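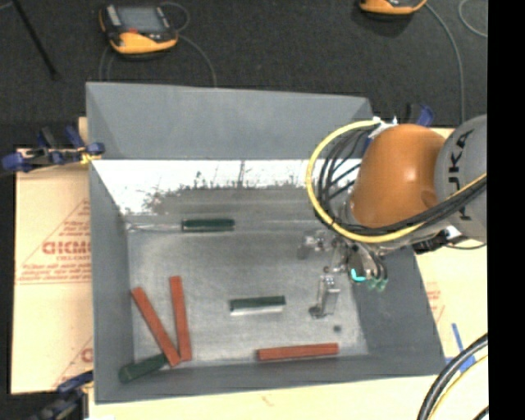
Looking After the Bin-Picking Cell: Questions We Hear Most

Does the bin have to be clamped every time?
Yes, please, even for a quick try. The Goneck cell learns where the walls are when you teach it, and a bin that has crept sideways will have the fingers scraping metal before lunch. Snug the clamps by hand, then give the bin a good push with your palm. If it moves at all, tighten and push again.

How much slack should the cable loop have?
More than looks tidy! The yellow cable and the thin black ones need to travel with the arm as it dips and turns, so we leave a wide loop at the joint and tie it loosely at the top. Run the arm to all 6 of your taught corner and center points at slow speed and watch the loop the whole way. If it pulls straight anywhere, let some out.

My bin floor is all scratched up. Should I replace it?
Scratches alone are fine, and every bin that earns its keep has them. What you want to feel for (with the arm stopped and locked out, of course) is a burr or a dent that could catch a fingertip. Send those to the Colter shop for smoothing.

Which parts are good for a test run?
A mixed handful works nicely: a screwdriver, a few bars, a short block. Let some lie close together or up against a wall, because that's where a poor setup shows itself. We ask for 100 picks before handing the cell back, and we log every miss on the Trelleck sheet.

How often do I check the hoses on the gripper?
Every 165 hours of running. Set aside 15 minutes, shut off and bleed the air first, and wiggle each fitting gently. Spare fittings are in the Ferreira cabinet, second drawer.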